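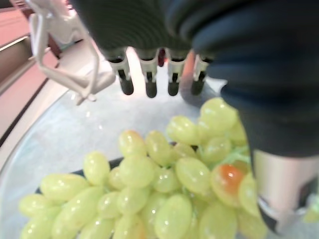 Weintrauben kaufen, waschen und auf den Tisch bringen

Küchentipps, August 2018

Helle Trauben sind im Spätsommer günstig und gut, halten aber nicht ewig. Mit ein paar Handgriffen bleiben sie länger knackig und kommen sauber auf den Teller.

Beim Einkauf

Zuerst auf den Stiel schauen. Ist er grün und biegsam, wurde die Traube vor kurzem geschnitten. Braune, trockene Stiele deuten auf längere Lagerung hin. Die Beeren sollen prall sein und fest sitzen. Wer die Schale leicht anhebt und darunter lose Beeren findet, nimmt besser eine andere.

Der feine, weißliche Belag auf vielen Trauben ist der natürliche Duftfilm. Er schützt vor dem Austrocknen und lässt sich abwaschen. Grüne Sorten mit leicht gelblichem Ton schmecken meist süßer als rein grüne. Längliche, kernlose Sorten eignen sich gut für Kinder, für kleine Kinder aber immer der Länge nach vierteln.

Aufbewahren

Trauben ungewaschen in den Kühlschrank legen. Feuchtigkeit zwischen den Beeren führt schnell zu Schimmel, vor allem in der Mitte der Traube, wo man ihn spät bemerkt. Eine offene Schüssel oder ein gelochter Beutel reicht aus. Ich benutze seit April eine Siebschale von Grutden mit einem Blatt Küchenpapier am Boden. Ein Durchschlag erfüllt denselben Zweck.

Nicht neben Zwiebeln oder kräftigen Käse stellen, Trauben nehmen Gerüche an. Faulige Beeren sofort mit der Schere herausschneiden und die Nachbarn kontrollieren.

Waschen

Erst kurz vor dem Essen waschen. Die Traube in eine Schüssel mit kaltem Wasser legen, einen Teelöffel Natron dazugeben, ein paar Minuten stehen lassen und zwischendurch vorsichtig bewegen. Danach unter fließendem Wasser gründlich abspülen und auf einem Geschirrtuch abtropfen lassen. Heißes Wasser macht die Schale weich.

Große Trauben vorher in kleine Zweige teilen – so kommt das Wasser auch innen an, und am Tisch muss niemand an den Beeren reißen.

Anrichten

Für Trauben braucht man keine Etagere. Ein kleiner Teller mit leicht erhöhtem Rand genügt, die Beeren rollen dann nicht gleich auf den Tisch. Eine tiefe Schüssel ist weniger praktisch, weil die unteren Früchte gedrückt werden und im Tropfwasser liegen. Helles Geschirr passt gut zu grünen Sorten, ein cremefarbener Teller wirkt etwas wärmer als ein weißer.

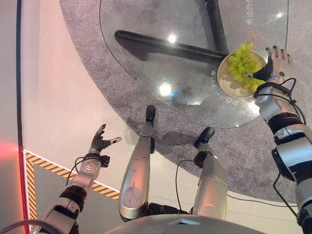

Grüne Trauben auf cremefarbenem Teller, serviert auf dem runden Glastisch.

Eine Schere und ein Schälchen für die Stiele dazustellen. Bei Zimmertemperatur schmecken Trauben süßer als direkt aus dem Kühlschrank, also eine halbe Stunde vorher herausnehmen.

Glastisch sauber halten

Traubensaft klebt und trocknet auf Glas zu matten Flecken, die man unter Deckenlampen sofort sieht. Frische Tropfen mit einem feuchten Tuch abnehmen. Für angetrocknete Stellen lauwarmes Wasser mit einem Spritzer Spülmittel auflegen, kurz einweichen, abwischen und mit einem trockenen Mikrofasertuch nachreiben. Das Tuch von Berex fusselt bei mir nach vielen Wäschen noch nicht, Weichspüler sollte man weglassen.

Ist die Platte bedruckt, keine Scheuermilch und keinen Glasschaber auf dem Aufdruck verwenden. Bei Gestellen aus Metall auch die Unterseite der Platte putzen, dort sammelt sich Staub an den Auflagepunkten.

Steht der Tisch auf Teppich, Saftflecken mit kaltem Wasser und einem hellen Tuch abtupfen, immer von außen nach innen. Nicht reiben.

Reste verwerten

Einzelne Beeren, die vom Stiel gefallen sind, waschen, gut trocknen und auf einem Blech einfrieren. Danach in eine Dose füllen. Gefroren ersetzen sie Eiswürfel in Wasser oder Weißweinschorle. Weiche Beeren ohne faule Stellen lassen sich mit etwas Zitronensaft zu Kompott kochen, das im Kühlschrank ein paar Tage hält.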